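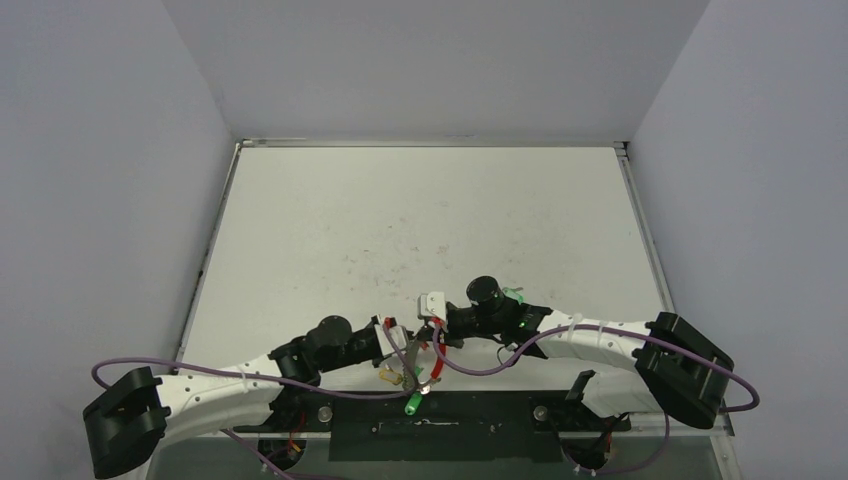
Page last modified: June 18, 2018

Chapter 4
Work Surfaces and Their Upkeep

4.1 Scope of the chapter

A work surface is any flat area on which materials are set down, handled, or assembled. Chapter 3 dealt with floors, which carry traffic. Work surfaces carry little traffic but a great deal of local wear, and they are judged by different rules. This chapter covers finish, edges, enclosure, and cleaning, in that order. Loads and leg design are left to Chapter 5.

4.2 Terms

Scuff: a mark that changes the gloss of a surface without breaking through the finish.

Stain: a change of color that remains after one full cleaning cycle. Until that cycle has been done, the mark is recorded as a smudge.

Rim: a strip, usually of metal, fixed along an exposed edge.

Side panel: an upright sheet that closes off one side of a work surface.

4.3 Choice of color

White tops show marks early. In the Grarncombe survey, inspectors looked at 1,463 work surfaces in 34 buildings and recorded each mark by type and position. Marks on white tops were reported sooner than marks on gray or brown tops, but the tops were also replaced sooner, often while the finish was still sound. Sedgwick argues that early replacement should be charged to appearance and kept apart from wear. Her method is used in the tables at the end of this chapter.

4.4 Inspection interval

The interval depends on hours of use. A surface in daily use is inspected every 21 days. A surface in occasional use is inspected after each 400 hours. Where both rules could apply, use the shorter interval. Worked problems for the Penrose and Hondport sites follow section 4.9.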